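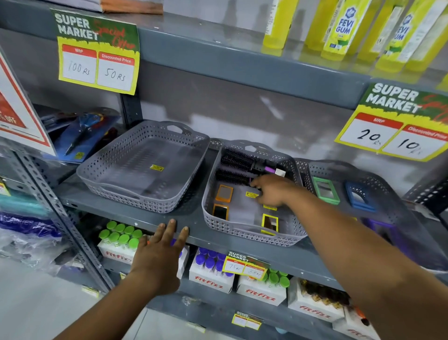 Speaker notes: "The hand that leaned on the shelf"
Blackburn session, 23 December 2024
Slot is 16 minutes plus questions. Don't rush the bit about the clamp!

START

Hi everyone, thanks for coming in so close to Christmas, I know half of you have a car to pack. I work on store robots at Parnex, mostly on the arms, and mostly on the arms once they've done something daft. So this is a talk about one daft thing, which happened in March, and which I've thought about far more than is good for me.

Quick show of hands: who's had a robot hurt itself? Who's had one hurt the furniture? (Wait. Let them laugh. Pick on someone in the second row if it's quiet.)

THE JOB

Sadero is our two-armed shelf robot. The job is tidying and restocking small stuff in shops, the sort of thing that lives in a basket and gets pawed over all day. Hairbrushes, little mirrors, bottles of glue, things with a price sticker that falls off in the bottom of the basket. If you've ever worked retail you know that sticker.

Look at how people do it. One hand goes flat on the front edge of the shelf and the other goes into the basket. You all do this. You do it at the fridge, you do it leaning into the boot of the car. The hand on the edge steadies you, and it also tells you where the shelf is, so the reaching hand doesn't have to work it out from scratch.

We loved that and we copied it. Left hand braces, right hand picks. Our misses when picking out of deep baskets went way down and I was pretty smug about it for a couple of weeks.

(Say the next bit slowly.)

What I didn't think about was how hard a person leans, which is hardly at all, and how quickly they stop if the thing moves.

WHAT WENT WRONG

We had a practice aisle in the Blackburn workshop. Proper metal store shelving, slotted uprights, shelves sitting on brackets that hook into the slots. Sadero was on a long run, brushes and mirrors, in and out of the baskets. We'd planned 300 picks and it was up to number 78.

The left hand was set to hold a gentle push on the shelf edge. Nice and light, 16 newtons, which you could do with a finger. The trouble is that the push was worked out from the wrist sensor, and the wrist sensor had been drifting as it warmed up. It was reading low. So the controller thought, oh, I'm not pushing hard enough, and pushed a bit more. Then the reading drifted again and it pushed a bit more again. Nothing sudden, no bang, nothing you'd hear from the desk.

By the time the shelf let go, we worked out later from the motor currents, it was pushing almost 70 newtons down on the front lip. That's not an enormous load for a steel shelf. But one bracket wasn't fully seated, and the shelf tipped forward, and every basket on it went down the front of the robot and across the floor.

Then the part that still makes me wince. With the shelf gone from under it, the left hand did exactly what we'd told it to do, which was find the surface and push. So it kept going down, looking for a shelf. It found the next shelf down and leaned on that one as well. I hit the stop about then.

(Pause here. Drink some water.)

No one was hurt. One of us had been crouched in that aisle about an hour before, picking up mirrors, and I'd like you to hang on to that, as I certainly have.

WHY OUR SAFETY STUFF DIDN'T CATCH IT

We did have a force limit. It used the same wrist sensor. So the thing that was lying to the controller was also lying to the limit, and the two of them agreed with each other beautifully.

We had a collision check too, but it had been switched off for the left hand, seeing that the left hand was meant to be touching something. I signed off on that. It made sense at the time and I can still talk myself into it if I'm tired.

And we had Dollus, our logging tool, which had recorded the motor currents climbing the whole way through. It was all there in a graph. No alarm had been attached to it and none of us had the graph open.

WHAT WE CHANGED

Okay, the practical bit, for the note takers.

The wrist sensor gets zeroed in free air every 16 picks. It costs a couple of seconds. I grumbled about those seconds and then I thought about the mirrors.

The force limit on the bracing hand now comes from motor current, a separate path altogether. If the two numbers disagree by more than a small amount, both arms stop where they are.

If the surface under the hand moves, the hand lets go. It doesn't follow and it doesn't search. The reaching hand freezes, then backs out of the basket the way it came in.

The clamp. We now have a mechanical slip clutch on the left wrist, we call it the clamp for historical reasons and please don't ask. It gives way at a set load whatever the software believes. (Pass the spare one around if I remembered to bring it. It's in the green toolbox.)

And we check the brackets. By hand, every shelf, before a run, with a good tug. There's a sheet on the wall and you put your initials on it.

WHERE WE'RE UP TO

We reran the whole 300 with the sensor deliberately warmed up first. It stopped itself twice, both times with the sensor and the current disagreeing, and both times the shelf stayed put. I'd have liked zero stops, but I'll take two over a floor covered in hairbrushes.

Still not solved: wobbly shelves. Plenty of real shop shelving has a bit of give in it when you lean, and the let-go rule can't always tell give from failure. At the moment it's too jumpy and lets go of perfectly good shelves. If anyone here has worked on this, come and find me, I'll buy the coffee.

QUESTIONS I'LL PROBABLY GET

Why brace at all? We tried going without for a month. The deep baskets were miserable, the hand kept catching the rim going in.

Would a camera have caught it? Maybe. The head camera looks at the basket during a pick, and the shelf edge was only bending a little. I wouldn't want to rely on it.

Can people work in the aisle with it? Not while the arms are powered. That was our rule on paper back in March as well, and now there's a gate that enforces it.

If there's time left over, show the Dollus graph again and leave it up while people pack their bags.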